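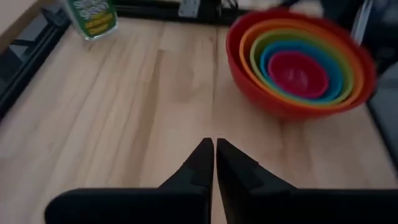 Fig. 1. Straight grain in a pale wooden tabletop, with a faint seam where two boards meet.

Wood and Water: Notes for Week 9
Introduction to Materials for Makers
Instructor: Sérgio Veloso

Welcome back! Last week we cut things up, and this week we get to the part I look forward to all year, when we ask why a board changes size after you have measured it so carefully. Bring your notes on cell structure, as we'll lean on them heavily.

Where the water sits

A living tree holds water in two places. Free water fills the hollow middle of each cell, like water in a drinking straw. Bound water is held inside the cell walls themselves. When a log is sawn and left to dry, the free water leaves first, and the board gets lighter but stays the same size. The point at which the hollows are empty and the walls are still full is called the fiber saturation point. Below it the walls begin to give up their bound water, and that is when the shrinking starts!

Moisture content is worked out like this:

moisture content (%) = (wet weight – oven-dry weight) ÷ oven-dry weight × 100

Notice that we divide by the dry weight. Very fresh softwood can come out above 100 percent, and every year somebody thinks they have made a mistake when it does.

Worked example: a test block weighs 1,386 grams fresh from the saw and 792 grams after the oven. The water weighed 594 grams, so the moisture content is 75 percent. Try it again with a block that goes from 215 grams to 172 before you come to class (you should get 25).

Three directions

Wood shrinks by different amounts depending on which way you measure:

Along the grain (longitudinal): almost nothing in normal wood.
Across the rings (radial): a moderate amount.
Around the rings (tangential): the most, often close to twice the radial figure.

Once you have this in your head you start seeing it everywhere. A flat-sawn board cups because its two faces don't shrink equally. A round post splits from the outside toward the center because the rings want to shorten more than the radius will let them. A quarter-sawn board stays flatter, and people pay extra for it.

Wide panels

Glue several boards edge to edge and their movement adds up. The grain runs the same way in all of them, so the panel hardly changes in length, but its width goes up and down with the seasons. Please don't screw it rigidly to a frame! Use slotted holes, buttons or figure-eight fasteners and let it travel. A breadboard end should be glued only at the middle, with the outer pegs in long holes.

Algirdas Žukauskas will bring in the old door from the Brunholm workshop, which has a beautiful split panel – somebody painted it tight into its groove, and it had nowhere to go.

For next time

Read chapter 4, pages 73 to 88.
Weigh your sample block every day and plot the results. Same scale each time, please.
Sketch the end grain of any board at home and mark the radial and tangential directions.

Lab groups Paiva and Liltton swap benches next week.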